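Okay, it's December, the heating in our half of the building is making that ticking noise again, and I promised a bunch of you in the replies that I'd write up how we gather our demonstrations. So this is going to be a long thread. Get a drink. (1)

Quick background for the new people: I'm on the data side of a small project called Granutton. We want a two-handed policy that can deal with ordinary stuff in ordinary rooms, and for that we need examples. Lots and lots of examples, recorded by people holding a gripper in each hand and doing the thing themselves.

I came to this from the modeling side, so I used to think of a dataset as something that showed up in a folder. You downloaded it, you complained about it, you trained on it. Now I'm one of the folks being complained about, and I have to say I like it a lot more over here.

As of this morning we have 2,575 episodes that passed review. An episode for us is one attempt at one task, from the moment both grippers come up to the ready position until the person says "done" out loud and taps the pedal.

The "done" was Khoa Khương's idea. Khoa runs most of our collection days and he noticed that when people only had the pedal, they'd tap it early, while the hands were still drifting. Saying a word first slows you down just enough. We trim the word and everything after it.

We collect in two places right now. Camcombe is the bigger one, a proper office with proper windows, and Usden is the smaller one where I am most days. Same hardware, same task cards, very different light. I used to fuss about that and try to make them match. I've stopped! The model needs to see both.

Let me talk about task cards for a bit, as that's where most of my time goes and where I've made most of my mistakes.

A task card is one sentence plus a starting setup. My first ones were terrible. I wrote things like "tidy the area," and of course every person has their own idea of tidy. One person moved two things and said done. Another kept going for ages and was very proud of the result, and rightly so, but I couldn't use it.

So now the cards say what ends up where. "Put the paper on the seat of the chair." "Turn the chair so the back faces the door." Plain, short, a little boring. The variety comes from the starting setup, which we shuffle between episodes, and from the people, who are wonderfully different from each other even when they're following the same sentence.

Height, for one thing. I am not tall. Khoa is. If you play my episodes and his for the same card next to each other, the approach to a chair looks like two separate tasks. I come in level with the top of the backrest and he comes in from well above it. We started pairing tall and short collectors on each card after I saw that.

Chairs are our current block, by the way. We picked them after a long back-and-forth over lunch. They roll when you don't want them to, they swivel, half of them have mesh that you can see through, and they're in every room we're ever likely to care about.

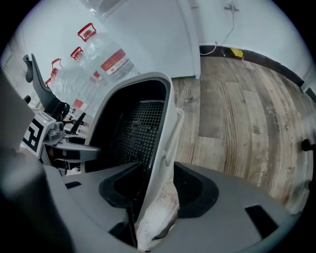 View from one gripper with a crumpled white sheet between the fingers, the other gripper over on the left with its marker cube, and the white-framed mesh chair in the middle.

I'm fond of this one. There's a lot in it that I'd like the model to learn to cope with: something thin and crinkly right up close, a mesh chair back beyond it, a second chair off to the left in black, and those big water bottles with the red caps along the wall, which have nothing to do with anything and are just part of the room.

The black and white square on the other gripper's cube is how one hand gets located from the other hand's camera. When both grippers can see each other we get a nice clean estimate of how far apart they are and how they're angled. When they can't, we lean on the motion tracking alone, and that drifts a little over a long episode.

So one of the things we coach is keeping the hands in each other's view when it's natural to. Only when it's natural! I went through a phase of asking people to show the marker all the time, and they started moving like they were carrying trays of soup. Beautiful tracking, useless demonstrations. We threw out 27 episodes from that stretch and I'm still a little sore over it.

Now for paper, which deserves its own post. Paper is hard and I love it. A flat sheet on a flat surface is close to impossible to pick up with two wide pads, so everyone invents a trick. Some push it to an edge. Some pinch up a wrinkle in the middle. One of our collectors uses the left hand to hold a corner down and slides the right one in against it, and it's so smooth that I've watched it more times than I should admit.

We don't tell people which trick to use. We did talk about it. The argument for one fixed method is that the policy has less to be confused by, and with a small dataset that's a real concern. The argument against is that the fixed method only works until the paper is lying some other way, and then you have nothing. We went with letting people choose and tagging the method afterward.

Tagging is done by hand, by whoever didn't record the episode. Each reviewer gets a batch of 30 and then has to stop and do something else for a while. We tried bigger batches and the notes at the end got very short and very cranky. (Mine included. One just said "no.")

What a reviewer looks for: did the end state match the card, did either hand do something a person would call a mistake, and did they recover from it. That last one matters a lot to me. We keep fumbles if the person fixes them. A dropped sheet that gets picked up again is worth more to me than a perfect run, and I've had to say this many times, as people feel bad about drops and ask me to delete them.

Please don't apologize for drops! If you ever come and collect with us, drop things. Then pick them back up the way you normally would, with no sighing and no rush. The rushed ones are the ones we can't use.

Things that do get an episode rejected: a thumb over the lens, a gripper that wasn't zeroed, a card read wrong, or a person walking through and chatting to the collector so that both hands stop in midair for a good while. I've been that person. I brought cookies. It was three different episodes.

About zeroing. Every session starts with opening and closing each gripper all the way, slowly, twice. It takes no time and it gives us the full range of the fingers for that day. The pads get worn and the screws loosen a hair, so the numbers for "closed" in the morning after a busy week aren't the numbers we had before it. I lost most of a weekend to this once, chasing what I thought was a training bug.

Somebody asked in the replies last time why we don't clear the room out before recording. We go back and forth on it. In the beginning I'd drag everything movable into the hallway and record in a nice bare space. The policy trained on that was lovely in a nice bare space. Then we tried it at Camcombe, with coats and bags and cables, and it reached for a power strip with enormous confidence.

So these days we leave rooms as we find them, apart from things that could trip somebody or that belong to a person and have their name on them. If the furniture has moved since the last session, good. Khoa keeps a little log of it anyway, written on the back of the task cards, in handwriting only he and I can read.

Software, for those who asked. The recorder is a fairly plain thing we wrote ourselves, and the alignment and trimming go through a tool we call Võ, after a noodle place we were eating at when we sketched it. It lines up the two camera streams with the finger widths and flags anything where they disagree. It flags too much. I'd still take that over the old way, which was me squinting at two windows and muttering.

Võ won't be public for a while, sorry. It has our folder names baked into it everywhere and I'd be embarrassed. The task card template I can share, and I'll put it in a reply once I've taken out the inside jokes.

A word on being tired, because I wish I'd thought about it earlier. Holding a gripper in each hand is fine for a few minutes and then your wrists start talking to you. You can see it in the data too - the paths get lazier and the hands hang lower. We cap it at 2 blocks a day per person now, with a long break between, and the later block is always the easier cards.

And play some music. I'm serious. We don't keep the audio past trimming, so it does no harm, and people move more like themselves when the room isn't silent. Khoa's playlist is mostly slow ballads, mine is mostly movie soundtracks, and yes, we have wondered if the policy can tell.

Next up is the rest of the chair block: turning, rolling, and the one I'm nervous about, hanging a jacket over the backrest. Jackets are paper with opinions. We did a trial run with one of mine and the sleeve got into everything.

If you've collected two-handed cloth examples and have thoughts on how you wrote the cards, please tell me, I'd love to read them. Replies are open and I'm going to go see about that ticking radiator.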